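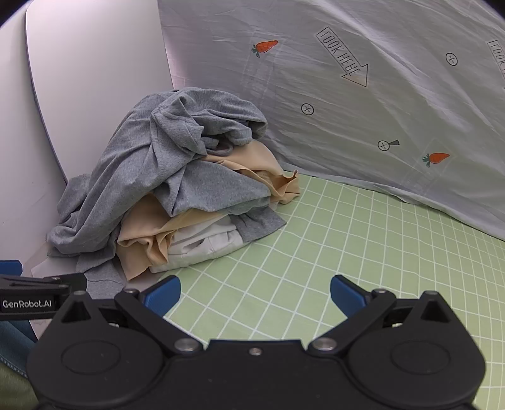

Robot Manipulation Practical
Handout 4: Garment separation from a heap

Module lead: Heidrun Reisinger
Lab supervision: Pirmin Nägeli, Hema Murthy

4.1 Task

Each pair records demonstrations of one task: take a single garment from a mixed heap, lift it clear and lay it on the open part of the mat. Folding is covered in Handout 5 and should not be attempted yet.

The heap is rebuilt before every demonstration. Do not reuse the previous arrangement, even if it looks untouched. Garments of similar colour should overlap at least once, as grey on grey is where last year's models made most of their errors.

4.2 Grasp selection

A usable grasp point is a raised fold or free corner with enough cloth between the pads to hold under load. Rounded bulges are poor targets: the pads slide over them and close on nothing. Avoid straps and cords on the first grasp - they lift easily but bring other items with them.

Approach with the jaws fully open. Close only when both pads are level with the fold. If two layers are caught, release, withdraw and approach again. Keep the failed attempt in the recording and mark it R (regrasp) in the log.

4.3 Recording

One demonstration runs for at most 60 seconds. Recordings over the limit are cut by the import script and count as incomplete. Each pair submits 21 accepted demonstrations.

The course set stands at 3,593 demonstrations, of which 390 are held back for testing. The held-back part is not available to students. Requests to see it go to Heidrun and will be refused.

4.4 Log format

One line per demonstration: pair number, run number, target garment, first grasp type (F fold, C corner, E edge), regrasps, result. Leave no field blank; write 0 where there were no regrasps. Logs in any other format are returned unmarked.

4.5 Questions for the write-up

a) Which grasp type gave the fewest regrasps in your own runs?
b) How does the answer change when the target is at the bottom of the heap?
c) Give one case where your log and the recording disagree, and say which you trust.

Two pages, figures included. Due at the end of October, by 17:00, to Hema Murthy.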